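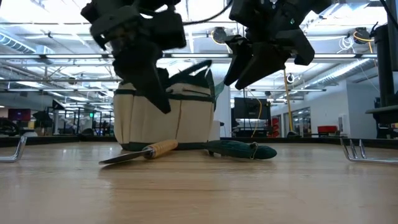 Canden open afternoon: two arms and a bag of garden tools

September
By Elli Pesonen
4 min read
Print | E-mail this item

Quick write-up before the next issue closes. Fifteen of us made the trip out to Canden for the open afternoon, a good turnout for a September workday with the Kistby road still dug up. Sorry to the two cars that followed my directions. Left at the feed store, not right. My fault.

Canden, for anyone who joined over the summer, runs the shared robot floor that Tastia and a couple of smaller outfits use. We'd asked to see real work going on and no slides. Got one slide. Fair enough.

Sign-in, coffee, safety talk (short, stay behind the tape, don't lean on the frames), then straight out to the stations. Big open room, ducts overhead, cables everywhere, so the flat shoes advice was good advice. The station they had going for us was the tool job. Two arms over a wooden table, canvas bags and rolls, garden tools with wooden handles. The job is to get the tools into the bag or out of it and leave them where they belong. Sounds like nothing. I've got a seven year old who can't do it, but still, sounds like nothing.

What makes it hard is the canvas. Our guide from Tastia spent most of her time on that. A trowel is a trowel, it stays the same shape wherever you put it down. A bag sags. Pull on one side and the other side moves. Straps fall across the opening. One arm has to hold the thing steady while the other reaches in, and if the holding arm grips an inch too low the whole front folds over. We saw that happen on the first go. Then a clean one. Then a trowel dropped flat on the table, and a small cheer from the back for some reason.

A person steers the arms for the practice runs. Every run gets recorded, good and bad, and the recordings are what the software learns from later. Their target for the tool job is 200 runs. They were on 59 when we walked in. Several of us thought that was low, and the guide said the setup takes longer than the run does: tools moved, bag turned around, strap left in a different spot, go again. If everything starts in the same place every time the software learns the place and not the job. Wrote that one down.

Pace was slower then I expected. The arms come in, stop, adjust, come in again. Good for watching, less good if you're thinking about your own packing line. The guide didn't oversell it. For hard parts in trays she said plenty of shops already have something faster and cheaper. For soft stuff, bags, pouches, rolls, it's early.

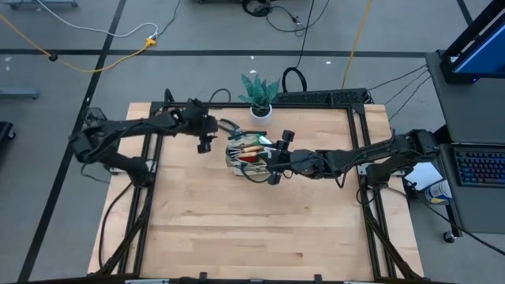

Can members bring their own parts to try at Canden?

Bring them to a scheduled test morning, after sending in a parts list. Nothing sharp, nothing with oil on it, and nothing too heavy to lift with one hand. Forms are at the front desk.

Other things I scribbled down:

Grippers. Two fingers on each arm, and they've stuck with that on purpose. Somebody asked about a five-finger hand. Too much to maintain, was the answer, and harder for the operator to get used to.

Pliers. Worse than the trowel. Metal jaws, two handles, they want to swing open when you pick them up by one side. She called them the most annoying item on the list, and the operator nodded pretty hard.

Operators. New people get a half day on blocks before they touch anything with fabric. The good ones aren't always the engineers. One of the best came over from a sewing shop in Kistby.

Noise. Much quieter than I'd figured. You can talk normally right next to it.

We ran over and lost the Oksanen part of the tour, wich was meant to be the conveyor cell next door. They've offered to have us back for it. If you want in, tell me soon. They'd like a smaller group this time, and people who missed the first visit get first pick. Closed shoes again. Lunch is on your own, but the place across the lot does soup until 2.

One of the visitor badges didn't make it back to the desk. Check your coat pockets please, Canden has asked me for it already.

Thanks to everybody at Tastia for answering the same question about cycle time over and over. Notes on the safety talk are with me if you need them for your own shop, just e-mail.

E.P.

Print | E-mail this item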